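Vannerie utilitaire - notes de cours, module 2
Séance 4 : fonds, parois, bordures

Rappel de la séance précédente : le montant porte, le brin de trame remplit. Un panier rectangulaire se lit toujours dans l'ordre de sa fabrication, du fond vers la bordure.

1. Le fond

Le fond rectangulaire se monte sur une série de montants parallèles, maintenus à l'écartement voulu par une presse ou par un cadre provisoire. La trame passe alternativement dessus et dessous. Plus les brins sont serrés, plus le fond résiste au poinçonnement ; en contrepartie, il retient la poussière et sèche plus lentement après lavage.

Un jour mince entre deux brins est normal dans un fond tressé à plat. Il devient un défaut quand il s'élargit vers un angle : la trame n'a pas été tassée régulièrement, ou un brin a été posé trop humide et s'est rétracté.

Pour les paniers de rangement destinés à de petits objets (cubes, bobines, pièces de jeu), le plus petit objet prévu doit reposer sur au moins trois brins sans s'engager dans un jour. Critère à reporter sur la fiche de projet.

2. La paroi

Deux familles à distinguer. La paroi pleine reprend la densité du fond. La paroi ajourée laisse des vides réguliers, souvent en losange, obtenus en croisant les brins en diagonale ; elle allège le panier et laisse passer l'air, mais transmet moins bien la charge du fond à la bordure.

3. La bordure

Elle bloque les montants et rigidifie l'ouverture. Sur un rectangle, elle travaille surtout au milieu des grands côtés, où la paroi tend à s'écarter. Une bordure épaisse, tressée ou torsadée, compense en partie la souplesse d'une paroi ajourée. Les angles doivent rester légèrement arrondis : un brin plié à vif casse.
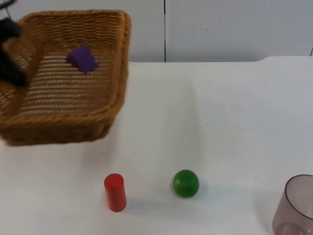
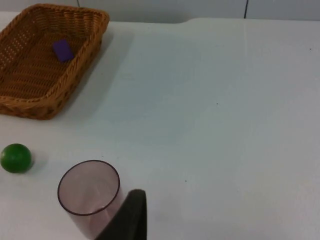

Panier rectangulaire en vannerie, bordure épaisse ; un petit bloc violet repose sur le fond.

Kumudini Bepari objecte que le critère des trois brins est trop sévère pour les paniers peu profonds, où l'objet reste à portée de main et se dégage sans effort ; elle propose de s'en tenir à deux brins dès lors que la trame est bien tassée. L'objection est recevable pour un usage domestique. Le critère de trois est maintenu pour les travaux rendus dans ce module, y compris pour le modèle Lobo.

4. Contrôle avant rendu

Poser le panier vide sur un plan rigide et appuyer successivement sur chaque angle. Un basculement net signale un fond voilé - à corriger avant la pose de la bordure, jamais après.

Mesurer les deux diagonales de l'ouverture. Noter l'écart, même s'il paraît négligeable.

Passer un chiffon fin sur l'intérieur, dans le sens des brins puis en travers. Toute accroche est à reprendre à la serpette, puis au papier abrasif fin.

5. Fiche à remettre

Indiquer la nature du brin, le pas entre montants, le type de paroi, le type de bordure et l'écart des diagonales. Joindre un croquis du fond vu de dessus.

Les fiches sont à déposer dans le casier 3092 avant la fin juin. Pour l'emprunt des presses Kaltent, s'adresser à Shona Shearer.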